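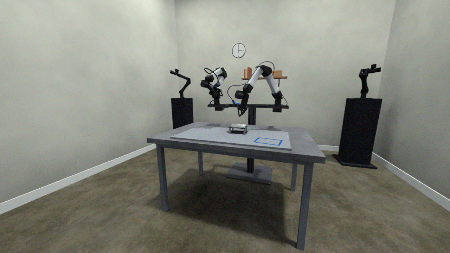 Figure 2. Simulated room with a grey table and two robot arms mounted behind it.

3.2 Intake records and feeding schedules

Records were drawn from two wildlife shelters, Dradia and Pridota, which take in orphaned ringtail possums from the surrounding farmland and coastal suburbs. Both use the same intake card, introduced by Manzano and Campos, on which the carer enters body mass, pouch stage, rescue location and the time of the first feed. Cards with no body mass were excluded, leaving around 200 animals for analysis.

Joeys under 20 g were treated as a separate group. They were fed at shorter intervals than the others and were seldom moved between carers before weaning. Where an animal changed hands, the second carer's entries were kept under the original card number.

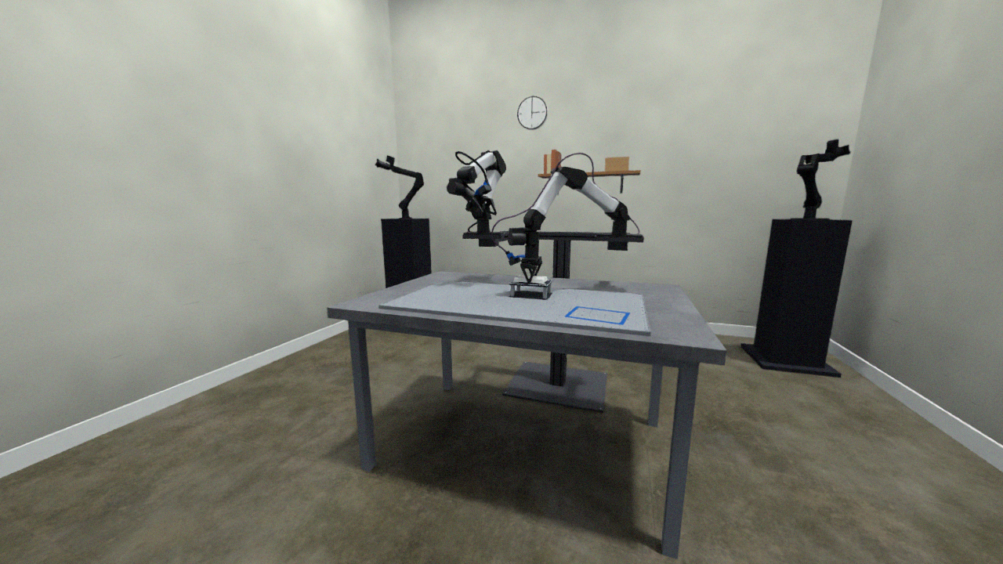
Formula concentration was recorded less consistently. Carers at Dradia wrote down the number of scoops, while those at Pridota gave the volume of made-up formula, and the two could be reconciled only for animals admitted after January. Earlier entries are therefore reported by shelter and were not pooled. Echevarría and Ağca checked the transcribed values against the original cards, and disagreements were settled by Sarantis. Animals released with a sibling were counted individually, although growth within sibling pairs is unlikely to be independent, and we return to this in Section 5.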